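Measuring Health in Older Adults – Handout 3
Notes to go with the lecture, posted 16/11/2019

I've typed these up from my own scribbles, so they wander a bit in the same places I wander when I talk. Read them before the tutorial if you can, and bring the Pinon workbook, since we'll be using the tables in the back of it.

Where we left off

Last time we talked about who gets counted when you study aging, and I promised we'd get to the awkward part – what you count once you have your people. With younger adults you can get pretty far with diagnoses. Somebody has asthma or they don't (yes, I know, it's messier than that, but go with me). With people in their eighties the list of diagnoses gets long for nearly everybody, and two people with the same list can be living completely different lives. One is driving to choir practice and the other can't get out of a chair without help.

So we measure function. Most of this handout is about how we do that, and where it goes wrong.

Basic and instrumental activities

You'll see these written as ADLs and IADLs everywhere, so learn the abbreviations now. Basic activities are things like bathing, dressing, eating, getting to the toilet and moving from bed to chair. Instrumental activities are a step up: shopping, cooking, managing money, handling medications, using the phone, small jobs around the house.

People usually lose the instrumental ones first. That's handy for us, because it means an IADL scale can pick up change in people who would all get a perfect score on an ADL scale. If your whole sample scores at the top, you have a ceiling effect and you can't tell anyone apart. I see this in student projects every single year!

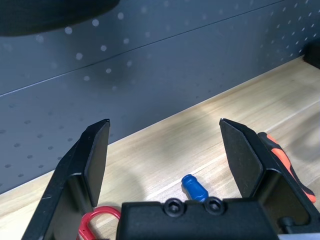
Can do versus does do

Please underline this one. Asking "can you cook a meal?" and asking "do you cook your meals?" will give you different answers from the same person. Plenty of older men in the older surveys were scored as dependent in cooking when they'd simply never done it. The first question is about capacity, the second is about performance, and a scale ought to tell you which one it wants. Lots of them don't. When you pick an instrument for your project, go and read the actual wording of the items, including the instructions to the interviewer. Don't trust the title.

Same goes for the recall window. "In the last three days" catches the bad weekend after a fall. "In the last month" smooths it over. Neither is wrong, but you can't put them side by side in one table and pretend they match.

Who is answering?

In the Plirine data set (the teaching file you'll have for the whole term) there are 462 people at baseline and 401 at the first follow-up in April. Have a look at the column called "respondent." Some answers come from the person, some from a family member or a paid caregiver. We call the second kind proxy answers.

Proxies tend to agree well with the person on things they can watch, such as walking or dressing. They agree much less on pain, mood and loneliness. They also tend to report more disability than the person does, and a caregiver who is worn out may report more again. It doesn't mean you throw proxy answers away – if you do, you lose the people with dementia, and they're often the very people your question is about. Keep them, flag them, and run your main analysis with and without.

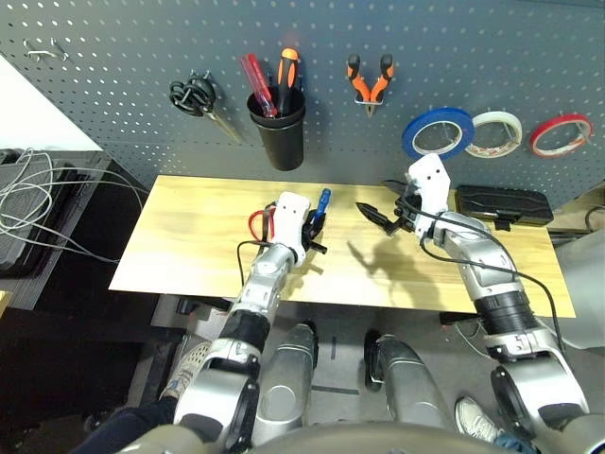

Tools on a pegboard, with scissors, screwdrivers and pliers.

Missing people are rarely missing at random

Back to those two numbers. We went from 462 to 401, so 61 people are gone. Before you do anything clever, find out why. In an older cohort the reasons matter a great deal:

Died before follow-up
Moved into long-term care and the team lost touch
Too ill or too tired to be interviewed
Refused, or moved in with a daughter two states away

If you simply drop them and average whoever is left, your group can look healthier at follow-up than it did at baseline. I once sat through a whole talk at a small meeting in Derkness where the speaker was thrilled about an improvement in function, and it was almost all dropout. It was a painful question period.

Death deserves its own line in your table. It isn't missing data in the usual sense, because there is no function score out there waiting to be found. For this course, report deaths separately and then describe change among the survivors, and say plainly that that's what you did.
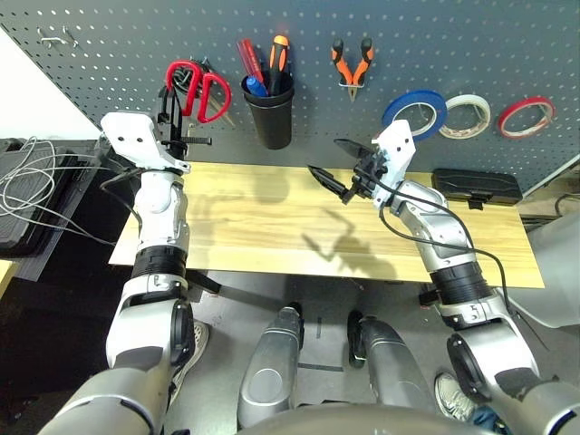 Once you've sorted out who is in the analysis, you still have to decide how much change is worth caring about. A drop of one point on a 20-point scale might be nothing more than two interviewers hearing the same answer differently. Or it might be the point that means somebody can no longer get to the bathroom alone. The total score hides this, and I'd like you to get in the habit of looking at the items underneath it. Which activity changed? Did it change for a lot of people a little, or for a few people a lot?

We'll do the statistics of this next week (reliability, standard error of measurement, smallest change you can detect). For now I only want you thinking about it.

For the tutorial

Read the Charpentier chapter on functional scales. You can skip the history section, though I like it.

Open the Plirine file and make one table comparing the people who stayed with the people who left, by age, sex and baseline ADL score. One table, please, not six.

Pick 3 items from any IADL scale and mark each as "can do," "does do," or "can't tell from the wording." Be ready to argue about it.

Write a short paragraph on how you would handle the proxy answers if your outcome were depression. Half a page is plenty.

Office hours are the same as before, and if the file won't open, email me and I'll send the plain text version.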